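Otcombe Work Table: Set-Up Guide
Section 4. Placing the table and keeping the top in order 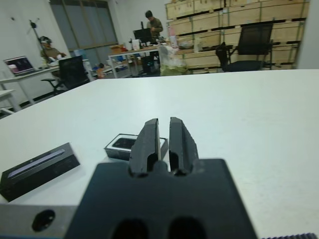
Read this section once the legs are tight and the table is standing on its feet. You will need a tape measure, a level and a soft cloth. Allow 20 minutes.

4.1 Placing the table

1. Choose a flat part of the floor. Thick carpet makes leveling harder.
2. Leave at least 25 inches between the table and the nearest desk so that a chair with a wheeled base can pass.
3. Lift the table into position with a second person, one at each end. Do not drag it.
4. Set the level on the top, first lengthwise and then across.
5. Turn the feet by hand until the top is even. One full turn clockwise raises that corner slightly.
6. Press down on each corner. If the table rocks, repeat step 5.

CAUTION: Do not sit or stand on the table. Do not turn the feet while anything is on the top.

4.2 First cleaning

1. Wipe the white surface with a damp cloth and dry it right away.
2. For pencil or shoe marks, add one drop of dish soap to the cloth.
3. Wait until the top is fully dry before putting anything down.

NOTE: The matte finish will turn shiny in patches if it is scrubbed. Scouring pads and melamine sponges are not covered under the Otcombe surface warranty.

4.3 Small boxes and loose items

1. Keep small boxes back from the front edge. A hand's width is enough.
2. Lift boxes when you move them. Grit under a box will scratch the top.
3. Glossy black cases show dust and fingerprints quickly. Use a dry cloth on these, and keep the damp one for the table.
4. At the end of the day, put small items in the Junar tray (sold separately) or in a drawer.

NOTE: The Junar tray is 17 inches wide. The older 19-inch tray fits the Skidetti table only.

4.4 Laptops and cords

1. Place laptops on a side desk if you need the full top for other work.
2. Run cords behind the table and fasten them with the two clips from parts bag C.
3. Leave some slack at each clip.

CAUTION: Cords must not cross the floor where chairs roll.

If a foot is missing or will not turn, see Section 7, Replacement Parts. To fit the Ocampo shelf, go to Section 5.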